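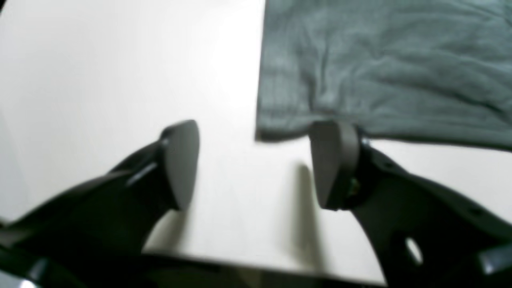

Filed under: Setting Notes / Mutdale

Is the Oracle of Mutdale a real oracle?
Depends who's selling the tickets. In the text of the campaign she answers 2 questions per pilgrim and has never been caught wrong, but every record of her answers was copied out by the Kamix Archive, and the Archive owns the road to her door.

Did Salazar the Unburnt survive the siege?
So the ballads claim. The ballads were written 200 years later by people whose rent his temple paid. I'd treat any relic with his name on it as kindling until a player rolls well enough to prove otherwise.

What does Movik do?
Officially, it's a dust that lets the dead speak for one night. Read the accounts closely and the dead only ever say things the buyer already knew.

Can my character be immortal?
You can say you are. Édgar Arango, who runs the northern table, allows it at a cost of 100 favors. I don't, and I haven't seen an immortal yet who could name their own mother.

Is there a canon answer to who drowned the moon?
No. Three temples take credit and none of them can explain the tides.

Will the map be updated?
November, supposedly. The coastline on the old one is wrong, and I suspect the new one will be too.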